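Furkholm Parish Recipes

A text collection of handwritten household recipes from Furkholm and the farms around it, typed up and lightly tagged. Maintained by Henrike Rieger.

What is in it

The collection holds 500 recipes. Of these, 400 come from bound household books and 100 from loose cards and the backs of envelopes. Most are for baking and preserving. Meat dishes are thin on the ground, and fish is nearly absent apart from pickled herring, which turns up in every book.

Each recipe is a plain text file in UTF-8. The first lines give the title as written, the source book and the page. After a blank line comes the recipe, with the line breaks of the original kept.

Folders

books/ — recipes from bound books, one subfolder per book
cards/ — loose recipes, in the order they came out of the box
tags/ — one tag file per recipe, same file name
notes/ — spelling notes, weights and measures, list of doubtful readings

How the text was made

The Vogler and Drusevia books were typed first and set the rules for the rest. Spelling is left alone, including names of dishes that change from one page to the next. Crossed-out words are kept in square brackets. A word I could not read is marked with a question mark in brackets, and a word I could half read has the question mark after it.

Abbreviations are not expanded in the recipe text. The tag files give the full form, so "tsp" and "t." both end up as teaspoon there. Where a book uses "t." for both teaspoon and tablespoon, the tag says unclear.

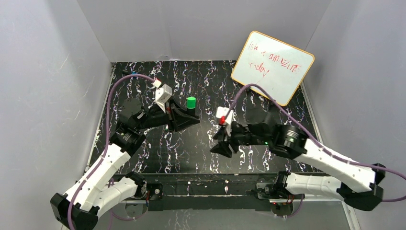 Quantities were harder than the handwriting. Many of the older recipes measure by the cup, and the cups were not the same size. I have not converted anything. The file notes/measures.txt lists what each writer says about her own cups and spoons, where she says anything at all.

Tags

There are 4 tag fields: dish type, main ingredient, cooking method and season. Season is only filled in when the recipe names one. A plum jam with no date or month has an empty season field, even though we all know when plums are ripe.

Known problems

The Valetti book has two sets of page numbers, one in ink and one in pencil. The files use the ink numbers. Pages near the back have pencil numbers only, and these carry a p in the file name.

Some recipes appear in more than one book with small changes. They have been left in as separate files. If you are counting dishes, check notes/repeats.txt first.

Oven heats are given in words ("slow", "good", "bread oven") and the tags copy them as they stand.

A few cards list ingredients and stop. They are complete as far as the card goes.

Use

The files may be copied and reused for any purpose, with a mention of the collection. Please don't put family names back together with remarks about neighbours, which were taken out of three books at the owners' request.

Changes

The February update corrected the Drusevia cake recipes, where "soda" had been typed as "sugar" in several places. If you downloaded the files before then, replace the whole books folder.

Corrections are welcome. Give the file name and the line, and say whether you are reading from the original or guessing from the sense — both are useful, but they go in different lists.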